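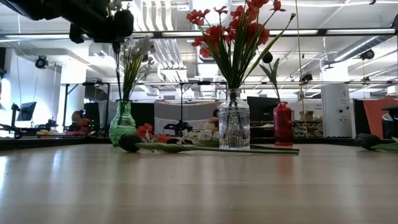

Chapter 3
Choosing a Gripper Kit for Soft and Light Objects

Many students meet their first robot arm with a block of wood or a metal cube in its hand. Such objects forgive a lot. An artificial flower forgives much less: the stem is thin, the head is wide, and the leaves catch on everything near them. In this chapter we study one product, the Endine kit from Kurnau, and ask what a buyer should know before paying for it.

The kit is sold with 2 pairs of fingers and a small control box. The maker gives a highest load of 500 grams, but in our own trials we stayed below 400. For flowers this limit has little meaning. More important is how slowly the fingers can close, and whether the arm can turn a stem upright above a narrow neck without touching the vase beside it.

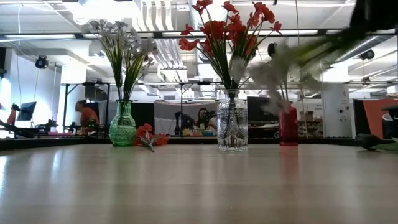 Department of Applied Automation, Koubek Technical College

Look at how the white flowers are carried: heads down and to the left, with the stems leading up to the gripper. Three vases stand close to each other, and the bouquets in them are already wide. A path which is safe for the fingers may be not safe for the blossoms -- the seller's leaflet says about this only one sentence.

Sepehr Shahbazi wrote the tests in section 3.2, and Shahla Farahani compared the prices. Before reading further, write down which features you would pay extra for. You will need this list in section 3.4.

Related chapters
Suction cups and their limits
Reading a data sheet
The Kidport trolley: a review
Service contracts for small workshops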